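Drandix Used Vehicle Listings

Drandix is a table of used car and truck listings collected from dealer pages. It holds 2854 rows, one per vehicle. Last updated May 23, 2019.

What is in it

Each row has the make, model, model year, trim, engine size, transmission, drive type, odometer reading, asking price and the dealer's own sales text. Prices are in US dollars and do not include tax or fees. Odometer readings are in miles. Listings from Canadian dealers were converted before loading, and the original values are kept in the columns price_raw and odo_raw.

Files

listings.csv has the full table.
dealers.csv has one row per dealer, joined on dealer_id.
text_sample.csv has 400 sales texts with the trim and paint names tagged by hand.

The tags were made in Biditz and exported with its default settings. Open the files as UTF-8 or the accented trim names will break.
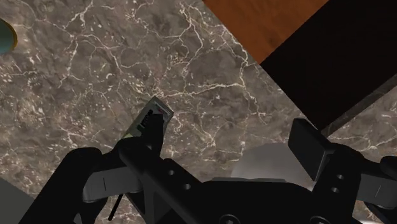

Known problems

Paint color is missing in 679 rows. Some dealers give only the factory name for a color, so the color_basic column is blank there too.

Odometer readings under 1000 miles should be checked by hand. A few dealers drop the last three digits.

Transmission is taken from the listing title first, then the body text. Where the two disagree, the title wins.

Loading

Run cheon load listings.csv from the top folder. Cheon reads the column types from schema.txt. The older Brirnix loader still works but skips the dealer join.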